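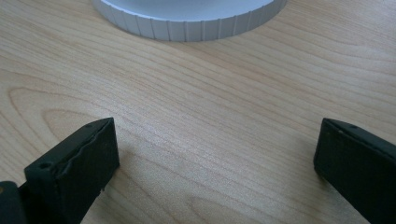
Clear the tabletop first, then bring in the white pieces.

4. Setting out the Lotura mug stand

By now you've got the table up and level, so this is the nice part. I've put together more of these corners than I can remember, and I still do it in the same order every time.

4.1 Wipe the wood along the grain with a barely damp cloth, then go over it with a dry one.

4.2 Stand the base flat on the table. Keep it 100 mm in from the edge if you can spare the room — sleeves catch on it otherwise, mine certainly do.

4.3 Turn it until the round platform is on your right and the post is on your left. Left-handed? Swing it the other way, it makes no odds to the stand.

Note: the post, the pegs and the platform are all one piece. Please don't twist the post to see if it unscrews!

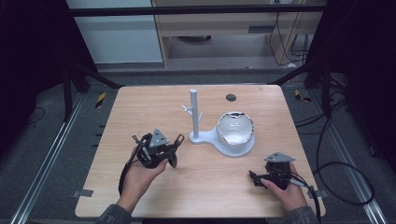 4.4 Put your bowl on the platform and give it a gentle nudge. If it rocks, lift it off and check for crumbs underneath.

4.5 Hang mugs on the 2 short pegs, handles first. I stick to small ones, up to 300 g each, and I leave the heavy soup mugs in the cupboard.

Caution: run your eye round the rim of any bowl before you use it. If it's jagged or chipped, don't eat from it and don't wash it up bare-handed. Floarea Anghel, who checked this section for me, keeps hers for clothes pegs.

4.6 Leave the small round hole at the back of the table clear if you'll want a lamp lead through it later. If you won't, skip this one.

For cleaning, use warm soapy water and a soft cloth (no scourers, they dull the white). Dry under the base as well before it goes back on the wood. Fitting the Vestora shelf comes next, in section 5.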